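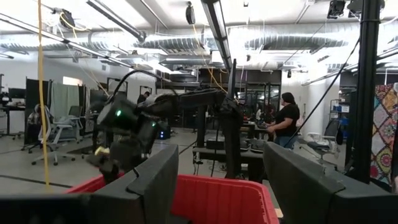 Masking the robot out of its own wrist cameras

Applies to Zevdale 2.x with the Nolmont config layout. Last revised 8 January 2018.

A wrist camera on a two-arm cell always sees some of the robot. Part of it is fixed in the image: the fingers of the gripper the camera is mounted behind. Part of it moves: the other arm, its cables, its gripper. If neither is removed before segmentation, bin fitting pulls toward the fingers and the object proposer returns the opposite gripper as a graspable item.

This page covers building the two masks, combining them and checking the result against a recorded run. It assumes the following are already in place:

- both arms calibrated and publishing joint states
- hand-eye calibration done for each wrist camera
- a URDF that includes the fingers you have installed, including any pads or printed parts
- one recorded session of at least a few hundred frames per camera

If the hand-eye calibration is older than the last time the camera bracket was off, redo it first. Nothing below compensates for a bad extrinsic.

1. Set the rates

Cameras run at 30 Hz and the mask node runs at 20 Hz. The mask node takes the latest image whose timestamp is bracketed by two joint state messages and interpolates between them. It does not extrapolate. In the Nolmont workspace file:

mask_node:
 rate_hz: 20
 sync: bracket
 max_gap_ms: 19
 on_gap: drop

max_gap_ms is the widest spacing allowed between the two bracketing joint messages. Anything wider is dropped and counted under gap_dropped in the node status. A handful of drops at start-up is normal. A steady trickle points to the joint state publisher sharing a core with image compression, and that should be fixed at the publisher end. Raising the limit hides the drops and gives you masks that lag the arm whenever it moves quickly.

Leave on_gap at drop while tuning. The alternative, hold, reuses the previous mask and makes sync faults very hard to see in playback.

2. Build the near-field mask

The near-field mask covers the camera's own gripper. It depends on one variable, the finger opening, so it is stored as a small stack of masks indexed by opening and interpolated at run time.

Park the arm with a plain surface in view, well clear of the bin, and run:

zevdale mask sweep --arm left --steps 20 --out masks/left_near

The fingers step from fully closed to fully open and one image is taken at each stop. Repeat for the right arm. Then render the same openings from the URDF:

zevdale mask render --arm left --from masks/left_near --compare

The compare option writes an overlay per step, with the rendered outline drawn over the captured image. The outline should follow the finger edge at every opening. If it matches when closed and drifts as the fingers open, the finger joint scale in the URDF is wrong. If it is offset by the same amount throughout, suspect the hand-eye transform.

Straps, tape and cable loops on the fingers are missing from the URDF and will stick out past the rendered outline. Either model them or add them by hand with the polygon tool. Do not cover them by increasing the global dilation.

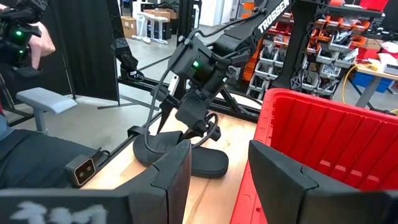

Dilation should stay small on the inner finger edges, where every pixel masked is a pixel of table or target lost at the point the gripper is heading for. Munteanu, the edge filter that feeds the bin fitter, accepts separate values for the inner and outer sides, and the outer side can be generous. There are two things to look for when setting them. The first is contrast on the fingers themselves: the rough white marking on the left finger produces stronger edges than the finger outline does, and if the mask stops short of the bottom of the image those edges survive as a false contour. The second is what the fingers hide. With the red tote on the right of the view, its near corner is behind the right finger, and the fitter has to work from the rim it can still see and the ridges on the far inside wall. Set min_corners to 2 for this camera. At the default of 3 it will reject good fits whenever the arm is low over the table.

Suggested starting values:

munteanu:
 dilate_inner_px: 2
 dilate_outer_px: 8
 extend_to_border: true
 min_corners: 2

extend_to_border fills from the outermost mask pixel to the image edge and takes care of the first problem.

3. Build the far-field mask

The far-field mask covers the other arm as seen from this camera. It cannot be swept in advance. It is rendered per frame from the URDF, using the joint states of both arms and the base-to-base transform.

Enable it with:

far_mask:
 enabled: true
 source: urdf
 padding_m: 0.01
 links: all
 cable_zone: wrist

The padding is applied in metres on the link geometry, before projection, so it grows in the image as the other arm comes closer. This is deliberate. A fixed pixel padding is too thin up close and too thick at a distance.

cable_zone adds a capsule around the named link to cover cable that hangs or loops off it. The capsule is crude. A cable that loops wide will still leave the mask at some poses, and the leftover shows up as a thin dark curve across the table. The object proposer discards most of these on aspect ratio. For the remainder, shorten the loop and clip it closer to the link. We tried modelling the cable as a chain of short links in the Preltport cell and went back to the capsule, as the chain was wrong more often than the capsule was.

If the far mask is correct for the left camera and shifted for the right one, check the direction of the base-to-base transform. Zevdale expects left to right. Supplying the inverse gives a mask that looks plausible near the centreline and gets worse toward the sides.

4. Combine and route

The two masks are joined with a logical OR and published as one channel. Consumers choose how to treat it:

- bin fitter: masked pixels removed before edge extraction
- object proposer: masked pixels set to invalid depth, then a proposal is rejected if more than 30 per cent of its boundary touches the mask
- collision checker: mask ignored

The last one matters. The collision checker works on the joint states and the model directly and must never be given masked depth. A masked region is unknown space, and older versions of the planner treated unknown as free. Confirm the routing before any motion with:

zevdale graph show --channel mask

The collision checker should not be listed as a subscriber.
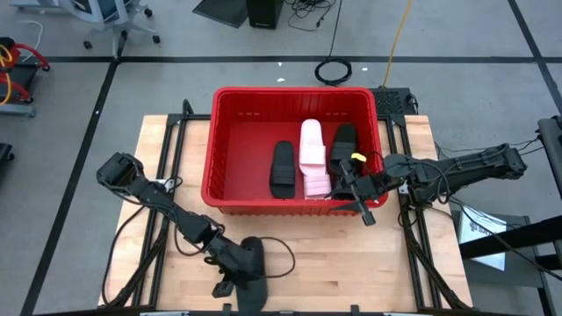
The boundary threshold in the proposer needs a second look once the grippers are carrying things. An item held in the fingers is not part of the URDF, so it sits outside the mask while touching it along one side. With the threshold too high, the proposer offers a held item as a new target for the other arm. With it too low, items lying against a gripper in the bin disappear from the list. Thirty per cent has worked for soft and semi-rigid goods. For small rigid parts, start lower.

Where this is still unreliable, turn on attach_on_grasp. When the gripper reports a stall on closing, the segment between the fingers is added to the mask and carried with the tool frame until the gripper opens. It has two known limits. Long items that swing after pickup leave the attached region, and an item that slips out without the gripper opening stays in the mask as a ghost. The ghost clears at the next open command.

The fixed camera uses the far-field method for both arms and has no near-field mask. Copy the far_mask block, list both arms under it, and point it at the fixed camera's own extrinsic.

5. Check against a recording

Replay a session with the arms disabled:

zevdale replay session.log --no-drive --overlay mask

Step through at least one full reach, grasp and retreat for each arm. Go frame by frame where the arm changes direction, as that is where sync errors show. In our reference log the frame to look at is 2446: the left arm reverses at speed there, and a mask built with hold in place of drop trails the wrist by a visible margin.

What to look for:

- mask edge leading or trailing a moving link: sync, see section 1
- mask edge offset on a stationary link: calibration
- mask flickering at one finger opening: a bad image in the sweep stack, recapture that step
- bin pose jumping when a finger crosses the rim: inner dilation too large, or min_corners still at the default
- proposals on the other gripper: far mask disabled for that camera, or a link missing from the URDF

Write the per-camera coverage to a file while the replay runs:

zevdale mask stats session.log --out coverage.csv

Coverage is the fraction of the image masked. Plot it against time. It should change smoothly with the motion of the arms. A step in the plot with no matching step in the joint positions is a dropped or duplicated frame.

6. Save the configuration

Commit the sweep stack, the Munteanu values and the far_mask block together. They are only valid as a set. The stack records a hash of the URDF it was rendered from, and Zevdale refuses to load it if the URDF has changed. There is an override flag, --accept-stale. Use it for replay only.

Changing fingers or pads requires a new sweep. Changing the bin does not. A change to the camera exposure needs no new masks, but rerun the section 5 checks on the bin fitter, which is sensitive to glare on the rim.

Planned for the February release: per-link padding, and a warning when the capsule from cable_zone leaves the image on one side only.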